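Nazma Wanigasekara
Saturday, December 23, 2023

OK so I finally mailed our save-the-dates yesterday and a bunch of you asked how the paper stuff is going, so I'm putting it all in one thread. Get a snack. It's long and it's mostly about envelopes.

For anyone new: I'm marrying Seung-woo in May, at Skovance, the old seed warehouse out past the county road. Big windows, terrible parking, I love it so much.

I did not think I was a paper person. I was going to do one of those all-digital invites on Flevitis and be done in an evening. Then my friend Hedvika got married and her invitation came in the mail and I kept it on my fridge for a year. So now I'm a paper person.

First thing I learned the hard way: you order invitations per household. Not per guest. I ordered 200 because we have roughly 200 people coming (I know, I know, both families are huge). We needed 100. Most of our guests are couples and families who get ONE envelope.

The printer is Atell, a two-person letterpress shop, and they were so sweet about it. They hadn't started the run yet so they changed it to 100 plus a few spares. If they'd already inked the plates I would be wallpapering the bathroom with my own wedding.

Order spares though!! I've ruined four already. One was coffee, one was me spelling my own aunt's name wrong, and two were just bad handwriting days.

The design: cream cotton paper, dark green ink, a little border of wheat because of the seed warehouse. Seung-woo asked if the wheat could be smaller. It is now smaller. He was right but I'm only admitting it here where he never scrolls.

Money talk, because I always wish people would say the number. Invitation, inner card, reply card, both envelopes, letterpress, one ink color: $684. Postage not included. I gulped. Then I priced foil and felt a lot better about it.

Where I saved: no envelope liners, no wax seals, no belly band, no vellum. Vendula at Atell told me wax seals can make the post office charge extra because the envelope won't go through the machine. She showed me a sample that had been through one and the seal looked like gum on a shoe.

Where I splurged: the reply card has its own stamp on it. My mom would have driven over here and put them on herself otherwise.

OK the reply card. Let me talk about the reply card. You know the line that says M______ and you're supposed to write Mr. or Mrs. or Ms. and your name after it? My cousin Nuanchan got one once, thought it was asking for her initial, crossed out the M and wrote N. We are not using the M line.

Ours says "Name(s)" and then "We have saved ___ seats for you." I fill in the blank before it goes out. It feels a tiny bit bossy but it stops the "oh and we're bringing the neighbors" thing, which already happened with the engagement party.

Also! Write a tiny number in pencil on the back of every reply card and match it to your guest list. People forget to write their names. Hedvika got five blank cards back that said things like "can't wait!!" and she had to work out who couldn't wait.

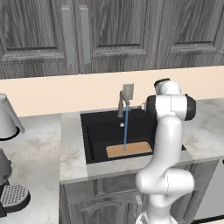
Black sink, gray gooseneck faucet, white marble.

Next, addressing. I got quotes for calligraphy and then I lay down on the floor for a while. So I'm doing it myself with a brush pen and a practice pad, one hour a night, with a show on that I don't have to look at.

My trick is a strip of dark cardstock with lines ruled on it in white, slid inside the envelope with a flashlight under a glass tray. You can see the lines through cream paper if the light's strong enough. Everything comes out straight-ish. I call it straight-ish with pride.

Do the hard addresses first while your hand is fresh. I saved all the long apartment ones for last on the save-the-dates and you can see me getting tired. The Ws look drunk.

A thing I went back and forth on: titles. My grandparents' generation really wants them. Our friends think they're hilarious. I ended up with titles on the outer envelope for older relatives and first and last names for everyone else, and so far the only complaint is from my brother, who wanted to be called Captain. He is an orthodontist.

And what do you do with couples where you know one person well and have met the other one twice? Write both names. Text somebody and get the spelling. "And guest" is for when there truly isn't a name yet. I feel strongly about this after getting "and guest"-ed for six years with the same boyfriend (now fiancé, hi).

Food question on the reply card, yes or no? We're doing family style so nobody has to pick the fish. I put one line for allergies and left it at that. Ondrejka is doing the cake and they asked for the nut list a month ahead, so our reply date got bumped earlier to make that work.

Which reminds me, pick your reply date by working backward. Ask the caterer and the baker when they need final numbers, then go a week before the earliest one. You will spend that week calling people. I've already made a list of who I think I'll be calling and my dad is at the top.

Two languages, some of you asked. My side has older folks who read Sinhala and his side has older folks who read Korean, and English is the one everybody shares. We looked at printing three versions and the plate cost got silly. So the main card is English and I'm tucking in a half-sheet from our home printer for the relatives who need it, with the time and the address and how to park. His mom is checking the Korean. My uncle is checking the Sinhala and has sent it back twice with notes.

The website goes on the small card, not the main one. Hotels, shuttle, the parking map, the registry if people go looking. Ours is a free page on Flevitis, same place I was going to do the whole thing in the first place, so I guess I came around to it a little.

Please test the link from the printed proof. Type it in with your thumbs like a guest would. Ours had a hyphen in it that looked like a speck of dust in letterpress, and I only caught it because Seung-woo typed it without one and got an error. Vendula redid that line before it went to plate. Saint.

Proofs in general: read it out loud, then have a person who hasn't been staring at it read it out loud. Check the day of the week against the date. Check the zip code. I had the venue's zip code wrong on two proofs in a row and both times I'd signed off on it, feeling very grown up.

Stamps. Take one fully stuffed invitation to the counter and have them weigh it before you buy anything. Mine needs more than one regular stamp with the half-sheet and doesn't without it, so I've got two piles. The square envelopes everyone loves cost extra too. Mine are rectangles. Rectangles are fine!

I did get the pretty vintage stamps for just the two sets of parents and my grandma. You don't need them for everyone. Grandma will steam it off and keep it and that's the whole point.

Somebody asked when the real ones go out. Late winter, a bit earlier for the folks flying in. Hedvika said she wished she'd sent hers sooner to the people overseas, one of hers showed up after the honeymoon.

Current status: envelopes A through H are done, they're drying on every flat thing in the apartment, and I have green ink on my favorite sweater. If you know how to get pigment ink out of wool please tell me. I've tried dish soap and I've tried being sad at it.

Cake tasting at Ondrejka is after the holidays and I'll do a thread on that one too. Right now it's between lemon and the brown sugar one and we have not agreed on anything. Going back to my Js.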